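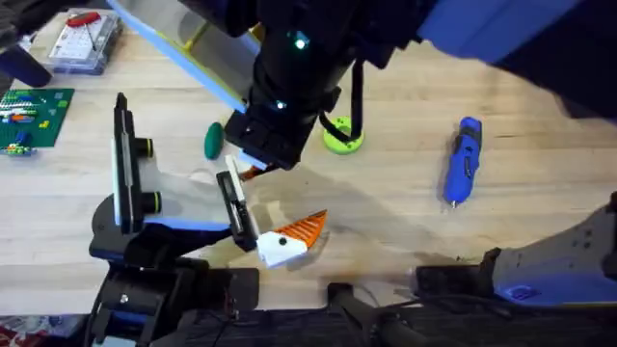
How I clip and sort the counters for a new wargame

I finally got my copy of Marus in June, and if you've seen the box you know what's waiting inside: 525 counters, all of them joined at the corners by those fuzzy little cardboard tufts. I love this part. My regular opponent, Asnakech Yilma, thinks I'm nuts and plays hers straight off the sprue (we're still friends!).

You'll need a corner clipper, a sharp hobby knife, a cutting mat and something to sort into. I use a 2 mm radius clipper. The bigger sizes look great on large counters but they'll eat the movement factor right off the small ones.

Before you cut anything, scan or photograph both sides of every sheet. You'll want it later when you're missing a German mortar and can't remember if it ever existed.

Next, don't punch! Lay the sheet on the mat and run the knife through each connecting tab, front side up, with light pressure. Two easy passes beat one hard one, and the back layer won't peel. I work a row at a time and set the loose pieces down in the same order they had on the sheet, which saves a ton of sorting.

Now clip. Push the counter all the way into the corner of the clipper, hold it square, and press down in one quick motion. If the cut comes out ragged the counter wasn't seated. I do 30 counters and then take a break, because my thumb gets sore and I start getting sloppy around then. Empty the little bits out of the clipper while you're resting.

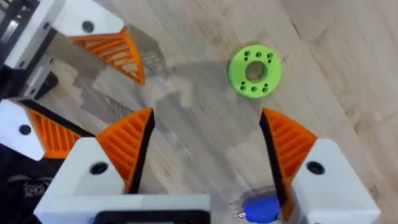

3D-printed ring in lime green, with small holes in the face

For sorting, go by nationality first, then by formation, then by type. I keep mine in Yüksel trays, the shallow ones with the curved bottoms so you can scoop a counter out with one finger. Markers get their own tray, with "moved" and "disrupted" up front, since you'll be reaching for those all night long.

One last thing I do is bag up the starting forces for the Hitutden scenario separately. It's the one everybody plays first, and setup drops from most of an evening to the time it takes to make coffee. Write the hex numbers on the bag too. Gristura prints them on the scenario card, but my card is always under somebody's elbow.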